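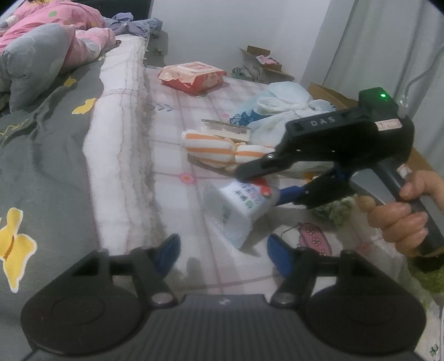 Section 3. Working the bed station with hand-held grippers

Starting in November, room attendants at the Randell site divide their shift between regular rooms and the bed station. At the station you pick up and move small items with a hand-held gripper, and the recordings are used to train the Ziltley tidying arm. The arm will take over clearing small items from beds. Stripping, making up and inspection stay with attendants.

Before you start

1. Sign out a gripper at the Drindon desk and enter your badge number on the sheet.
2. Open and close the fingers a few times. If a fingertip pad is torn or slides on its arm, hand the gripper back and take another.
3. Leave the bed as you find it. Towels, blankets and loose clothing stay where they are unless the task card names them.
4. If two people share a bed, agree who picks and who stands by.

Picking up a container

5. Bring the open fingers in from above or from the side, with one pad on each side of the container.
6. Close until both pads touch. Stop squeezing when the container no longer slips.
7. Lift it clear of the sheet, move it to the place on the card and set it down before you open the fingers.
8. If you drop it, leave it where it lands and pick it up again from there. A dropped item is a normal recording and does not count against you.

CAUTION: Keep your free hand away from the finger arms and their pivots while the gripper is closing.

Note: Containers wrapped in plastic film can slide inside the wrap. Grip the body of the container, not the loose film.
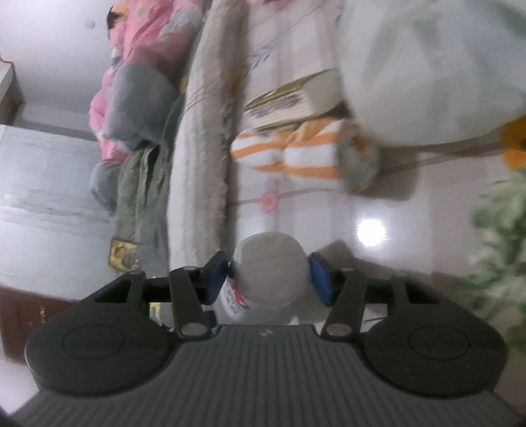
Stavros Makris

Shift changes and who to ask

A station turn lasts 48 minutes, followed by a break. Time at the station is paid at your usual rate, and your room quota for the day is cut to match. Supervisors have been told not to add the rooms back at the end of the shift — if that happens, report it on extension 3393.

Wrist and thumb strain is the most common complaint so far. Switch hands between cards if you can. Anyone who would prefer regular rooms only can ask to come off the station list, and no reason is needed.

At the end of your turn

9. Wipe the pads with a dry cloth.
10. Return the gripper to the desk and sign it in.
11. Write down any item the gripper could not hold. Tsolakis collects these notes for the arm's setup team.

Section last revised 03/11/2020. Continue to Section 4, Charging and storage.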